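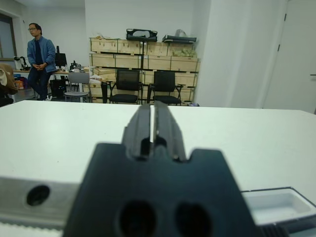 Re: [onitwood-neighbors] Where does the water board case stand?

Hi all,

Viera Vondráček wrote:
> Can someone explain in normal words what the judge did last month? My sister
> says we won, the paper says we lost, and the district is still sending out
> bills at the new rate. Do I pay it or not? Also is the December meeting
> still on, or is that on hold too?

Viera, your sister and the paper are both a little bit right, which I know is annoying. I sat through the whole hearing (hard benches, bring a cushion if you ever go) and then read the order twice at my kitchen table, so let me have a go.

The judge did not throw out the new rates. What she did was stop the district from shutting anyone off for not paying the increase while the case goes on. So the higher number stays on your bill, and they can still ask you for it, but they can't turn off your tap over that part. The old base rate you owe like always — please pay that!

The part the paper called a loss is the vote itself. We asked her to cancel it because the notice went up 4 days ahead and the bylaws say 20. She said she wants more from both sides on whether a posting on the Nendance office door counts as notice at all, and she's giving the lawyers 12 pages each to argue it. I grumbled about that on the drive home, but having slept on it I think it's fair. If the vote goes, the rates go with it, and she'd want to be sure.

I'm less happy about the district's lawyer telling her that "no ratepayer has been harmed." I know two families on Dorkisine Road who paid the $100 reconnect fee before any of this got to court, and nothing in the order gets that money back for them. If you paid it too, keep the receipt and write to me off list. Our lawyer wants to put all of those in one filing.

On your last question, yes, the December meeting is on, 7 p.m. in the school gym. The order doesn't touch it. Two seats are up and the Ševčík seat is wide open now, and I'd much rather we settle this with a board that reads its own bylaws than wait on a judge every time. Last year you could have fit the audience in my minivan, so come, and drag your sister along.

I can send the order to anybody who wants it. It's a scan and kind of crooked, but you can read it.

Dana

Recent messages in this list
Reconnect fee: who else got charged?
Candidate forms for the open seats
Re: Re: Ditch behind the school is full again
Rides to the December meeting
Minutes from the last board meeting (long)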